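Guia de preparação – Manual do utilizador Lateck
Secção 3: Demonstração da sala de estar em dia aberto

Esta secção destina-se a quem vai receber visitantes com o robô de dois braços. A arrumação das almofadas é a nossa demonstração preferida: percebe-se à primeira, e as crianças ficam coladas à fita de segurança!

3.1 Preparar o espaço

1. Encoste o sofá à parede e deixe livre o chão à frente. O tecido claro sobre pele creme lê-se bem ao longe, mesmo da última fila.
2. Coloque a fita a 1,000 mm do alcance máximo dos braços.
3. Ligue o robô e carregue o programa 601 (Almofadas).

Nota: na versão Aturow do software, o programa aparece no menu Boonchu.

3.2 Pegar na almofada

4. Entregue a almofada cinzenta ao robô pelos cantos superiores, um para cada garra. Os dois braços trabalham em conjunto e seguram-na à frente do assento. 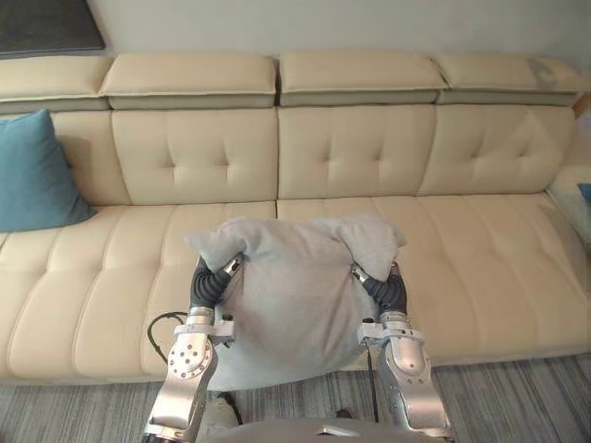
5. Espere 3 segundos antes de dar a ordem seguinte. É a altura ideal para explicar ao público o que se vai passar – e para deixar que alguém tente adivinhar onde a almofada vai parar.
6. Se o tecido escorregar, reduza a velocidade para 500 no painel e repita.

Cuidado: não ajeite a almofada com a mão enquanto os braços estiverem ativos. Prima primeiro Pausa.

3.3 Trabalhar junto ao braço do sofá

7. Passe à almofada azul. Este passo é mais exigente, com a mesa redonda e a fruteira de vidro logo ao lado, e costuma arrancar os maiores aplausos.
8. Confirme que os cabos dos braços têm folga e não prendem no estofo.
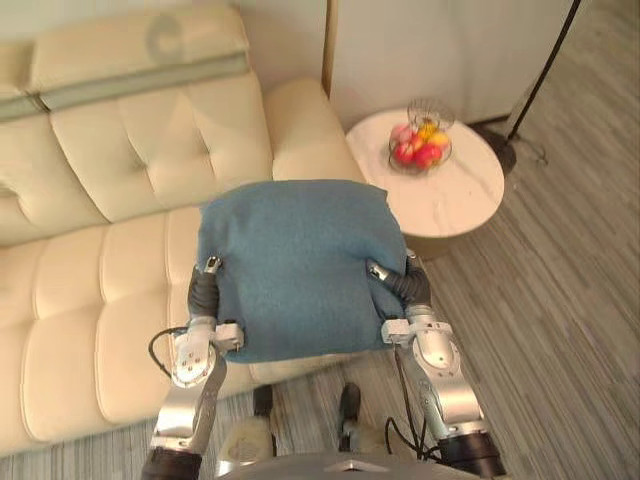 3.4 Posição de repouso

9. No fim de cada sessão, deixe as garras afastadas do sofá, sobre a zona livre em frente. Pode então responder a perguntas com calma.
10. Verifique o cabo do candeeiro de pé antes de deslocar a base.

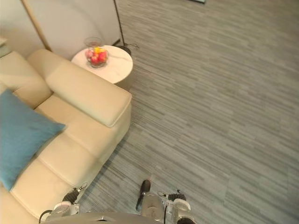 Chepkoech Mfaume

Na visita de março a Nallwood fizemos a demonstração de manhã e de tarde, e as perguntas foram ótimas. Recomendo muito sessões curtas, com grupos pequenos – toda a gente quer ver de perto. Para desligar, siga a secção 4.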